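Ce site utilise des cookies pour mesurer son audience. En poursuivant votre navigation, vous en acceptez l'utilisation.

Le tango qui vient du froid

Publié le 4 avril 2018, par Lempi Nieminen

La première fois, je suis restée assise toute la soirée. J'avais pris un verre de limonade à la buvette, posé mon manteau sur le dossier d'une chaise, et je regardais tourner des couples qui ne se parlaient pas. L'accordéon jouait en mineur, forcément en mineur, et une voix chantait un pays lointain où l'on n'irait jamais. J'ai eu la gorge serrée pendant deux heures. J'en suis sortie ravie !

Le tango finlandais a cet effet-là. On sourit quand on en entend parler, on pense à une blague de géographe, et puis on entre dans une salle et la chose vous prend par les épaules. Venu d'Argentine par Paris et Berlin au début du XXe siècle, il s'est installé en Finlande, il y a perdu ses déhanchements et ses coups de talon, il a gagné des forêts, des lacs, un automne interminable. La batterie marque le pas, presque comme une marche. On danse serré, les genoux souples, en avançant beaucoup. Pas de figures, ou si peu. Tout est dans le bassin et dans la respiration.

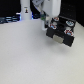

Oskari Mustonen trouve qu'on exagère toujours la tristesse. À l'entendre, les danseurs de sa jeunesse allaient au bal pour rire, pour boire du café trop fort et pour tenir quelqu'un par la taille, et les paroles, on ne les écoutait qu'à la fin, dans la voiture. Il veut bien concéder la mélancolie des refrains. Pour le reste, il hausse les épaules et retourne accorder son instrument.

C'est lui qui mène l'orchestre Salminen, accordéon, violon, contrebasse, piano, batterie et une chanteuse. Ils répètent le mardi au Koltado, un ancien bal parquet au bord de la rivière, avec une estrade minuscule et une verrière qui laisse passer la pluie les mauvais soirs. Je les ai suivis tout l'hiver. J'ai vu des répétitions entières consacrées à 16 mesures d'introduction, reprises, ralenties, reprises encore, jusqu'à ce que le violon arrive sur la note avec ce retard léger qui change tout. Quand ça tombait juste, le contrebassiste fermait les yeux. On recommençait quand même.

L'accordéon mérite un paragraphe à lui. Celui d'Oskari est un Prullitz à boutons, noir, lourd, réparé tant de fois que le soufflet est d'une autre couleur que la caisse. Les basses ronflent un peu dans le grave et il refuse qu'on y touche. Un réparateur avait proposé de remplacer les anches d'origine, il est reparti avec son devis sous le bras. Dans « Salminen », le morceau qui a donné son nom à l'orchestre (un détroit, un bateau, une fille sur le quai, je vous laisse deviner la suite), ce ronflement tient lieu de mer.

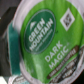

Lempi Nieminen
Journaliste, rubrique musiques et danses

Et les disques, alors ? Il en existe des caisses. Le label Ellex a passé deux ans à remettre en circulation des enregistrements de bals que l'on croyait perdus, des bandes qui dormaient chez des musiciens ou chez leurs enfants. Le coffret rassemble 63 titres, et je les ai écoutés dans l'ordre, puis dans le désordre, puis seulement les valses, parce qu'il y a aussi des valses, et des humppas endiablées sur lesquelles je défie quiconque de rester assis. Le son est inégal. Sur une prise, un chien aboie entre deux couplets. Sur une autre, le chanteur se trompe de strophe et l'orchestre le rattrape avec une élégance folle.

Ce que j'aime le plus, ce sont les fins. Un tango argentin se termine souvent par deux accords secs, tchan-tchan, et les danseurs se figent. Un tango finlandais se pose. Il ralentit à peine, la dernière note dure, on reste un moment dans les bras l'un de l'autre sans savoir s'il faut se lâcher -- et c'est déjà le morceau suivant, car les danses vont traditionnellement par deux. On invite, on danse la première, on danse la seconde, on raccompagne. Je trouve cette règle merveilleuse : la première pour s'apprivoiser, la seconde pour danser pour de bon. 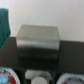
Métal gris, reflets argentés.

J'ai fini par me lever, bien sûr. C'était en janvier, sur un tango lent, avec un monsieur en pull jacquard qui m'a simplement tendu la main. Je comptais mes pas à voix basse. Il m'a demandé d'arrêter de compter et d'écouter la caisse claire, et au deuxième tour de piste j'avais oublié mes pieds. Depuis, j'y vais chaque semaine. J'ai acheté des chaussures à semelle de cuir (gardez-les pour l'intérieur, le bitume les râpe en une soirée) et j'ai appris à ne plus m'excuser quand je manque un changement d'appui.

Les débutants viennent à sept heures, avant l'orchestre. Le cours dure le temps qu'il faut. On y apprend à marcher, ce qui paraît idiot et occupe facilement un mois. On apprend aussi à inviter et à être invité, dans les deux sens : certains tours sont réservés aux demandes des femmes, d'autres à celles des hommes, et un panneau lumineux l'indique au-dessus de l'estrade. Au Koltado, on mélange de plus en plus, et les habitués s'y sont faits très vite.
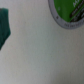
Du vert sombre sur un fond clair.

Le grand bal de printemps aura lieu à la fin du mois d'avril. L'an dernier, 300 danseurs s'étaient serrés sous la verrière, et les derniers avaient valsé dehors, sur les planches, pendant que la chanteuse poussait la porte du pied pour qu'on l'entende. Oskari a promis trois morceaux nouveaux, dont un qu'il a écrit lui-même et dont il ne veut rien dire, sinon qu'il est en majeur. En majeur ! Au Koltado, on ne parle plus que de ça.

Venez avec des semelles lisses et laissez le manteau au vestiaire. On trouve le coffret Ellex à l'entrée, près de la buvette, les soirs où l'orchestre joue.

Recevez nos articles culture chaque semaine : inscrivez-vous à la newsletter.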